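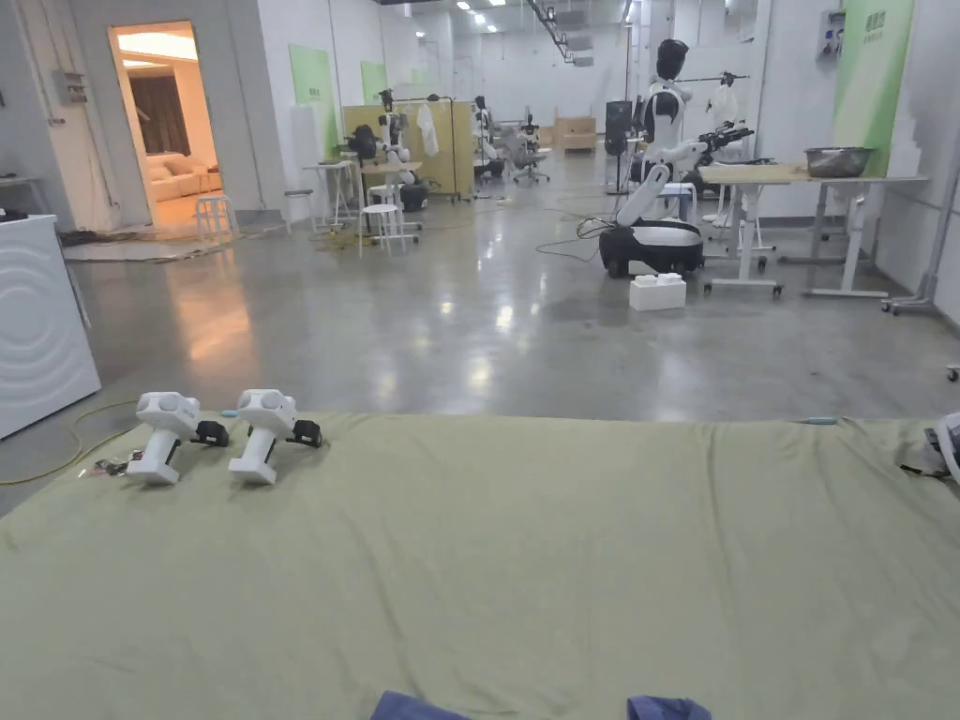 Dust sheet

A dust sheet (also drop cloth, or in some trades ground sheet) is a piece of fabric, paper or plastic film laid over furniture, floors or fittings to keep off dust, paint and debris. The term covers two uses with separate histories: the loose household cover, put over furniture in rooms closed for a season, and the working sheet, used by decorators and plasterers. The two differ in weight, weave and finishing.

Etymology

The compound joins "dust" in the sense of fine dry dirt with "sheet" in the sense of a broad piece of cloth. "Drop cloth" is the usual name in North America and refers to drops of paint. British painters commonly use "dust sheet" for both purposes, and suppliers follow them.

Materials

Cotton twill is the most common woven material. The diagonal weave gives a denser cloth than plain weave for the same yarn, and slows the passage of liquid without stopping it. Heavier sheets are made from cotton duck, a tightly woven plain cloth. Linen was once used in large houses but is now rare.

Laminated sheets have a woven or non-woven face bonded to a thin plastic backing. The face absorbs spills and the backing holds them off the floor. Polythene film is cheaper and fully waterproof, but it is slippery underfoot and paint lying on it dries slowly — a drawback where people walk between rooms. Paper sheets, often creped for stretch, are used once and thrown away.

Dyed sheets are sold less often than undyed ones. Dye adds cost, and a poorly fixed colour may transfer to pale upholstery when damp.

Construction and sizes

Woven sheets are cut from the roll and hemmed on all raw edges. Wide sheets may need a seam, which is usually placed lengthways. A flat-felled seam is preferred, as it leaves no loose edge on either face and lies flatter under ladders. Stair sheets are made as long narrow runners.

Cotton sheets shrink when first washed. Makers either pre-shrink the cloth or cut it oversize, and labels do not always state which. In a comparison of washed and unwashed cloth, the textile writer Tove Thoroddsen recorded a loss of almost 5 per cent in length for untreated twill, with less change across the width. She attributed the difference to the tension held in the warp during weaving.

Household use

In houses occupied for part of the year, covers were put on after the carpets had been beaten and the curtains taken down. Chairs and sofas were covered singly, while tables might share a sheet. The inventory of the house at Arnen lists 38 sheets, sorted by room and marked in one corner with red thread. Two of them, larger than the rest, were kept for beds with a canopy.

Loose covers of this kind should not be confused with case covers, which are cut and sewn to fit one piece of furniture and may be left on in daily use.

Care

Cotton sheets are shaken outdoors before washing. Dried emulsion paint cracks and flakes with repeated folding, so decorators often keep one side for the floor and fold the sheet with the painted face inwards. Sheets soiled with linseed oil must be dried flat in the open air, as oily cloth left in a heap can heat up and catch fire.

See also

Antimacassar
Case cover
Cotton duck
Tarpaulin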